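Will a rust-orange dye bleed onto other clothes after the first few washes?

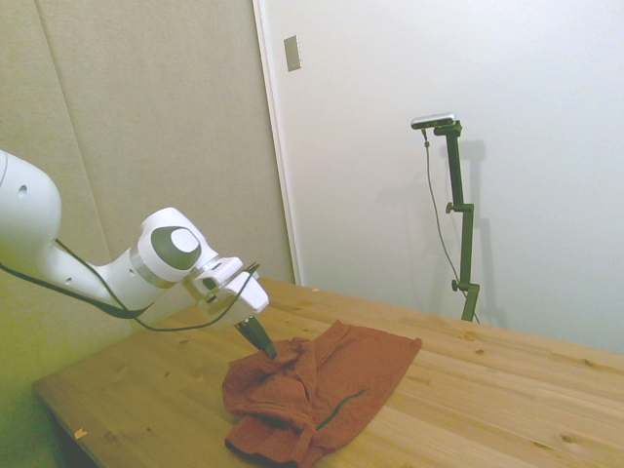 Khrystyna-Mariia Vakulenko
Posted 23 June 2025 in Laundry & Clothing Care

I bought two cotton shirts in a rust orange from Dulto and washed them by themselves the first time. The water came out orange. Second wash, same thing but lighter. The tag only says machine wash cold, wash separately, tumble dry low. It doesn't say for how long.

I live in a building with coin machines, so running a load for two shirts gets expensive. I've read that vinegar or salt will set the color. Does either one work, and when can I put these in with my other stuff? Most of it is gray and navy, plus a few white towels.

Seneviratne
Vinegar and salt won't set a dye in finished cotton. People repeat it a lot, but the setting happens when the fabric is dyed. What you're seeing is loose dye that never bonded, and it has to wash out.

Do this at home in the sink. Soak one shirt in cool water with a little detergent for 30 minutes, drain, rinse, repeat until the water stays clear. Then press a wet white rag hard against an inside seam. If no color comes off, wash them cold with the navy and gray. I'd still keep the white towels out - they go in hot anyway.

Don't leave them sitting wet in a pile. That's how you get blotches.

Cenby
color catcher sheets. I use them on everything and never had a problem

Hustetell
Mine took 9 washes before it quit, different brand though. Turn them inside out and skip the dryer if you can. Line drying kept the color better for me. I did lose a pillowcase to it in July, so test first like the other person said.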